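Pratgate Gallery to show newly catalogued works by coastal painter

The Pratgate Gallery will open an exhibition in February devoted to the landscape painter Edwin Abera, whose views of the Hokier estuary were widely collected in his lifetime and have seldom been shown together. The display follows a cataloguing project that recorded 659 drawings and oil sketches held in the gallery's stores, many of them unframed and never previously listed.
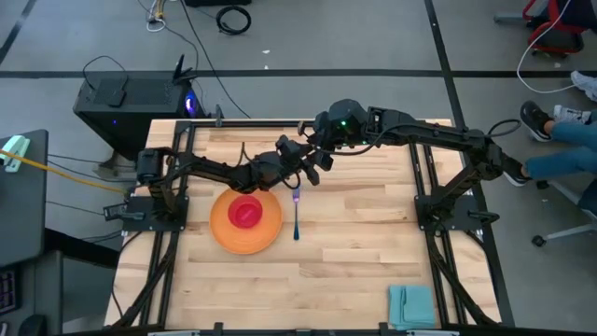

How many works will be on display?
The exhibition will include 67 works, most of them oil sketches on paper. The remainder of the collection may be seen by appointment in the study room.

Abera trained as an engraver before turning to painting, and his early pictures show the close attention to line expected in that trade. His later work is broader in handling. The largest canvas in the exhibition, Low Water at Prirnunow, has been cleaned and given a new frame. Its accession number, 3122, has also been corrected in the catalogue; it had been exchanged in error with that of a smaller harbour view, number 3125, when the registers were copied out.

Jade Hulme, the gallery's curator of paintings, said: "Abera was known to his buyers for finished exhibition pieces. The sketches were made for his own use, and they allow us to follow how he arrived at a composition." 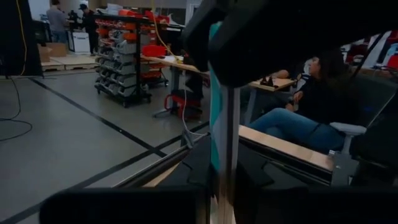

She added that several sheets carry notes on weather and tide in the artist's hand, and that these have been transcribed in full for the catalogue. Two sketchbooks will be shown open, with the pages turned once during the run.

Stuart Greenwood, the gallery's director, said that the harbour view would be lent to other museums after the exhibition closes.
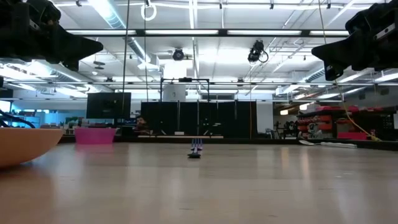
A long, light-coloured tabletop in a brightly lit room.

Admission is free. The gallery opens at 10 am, and last entry is at 4.30 pm. The catalogue will be on sale at the front desk.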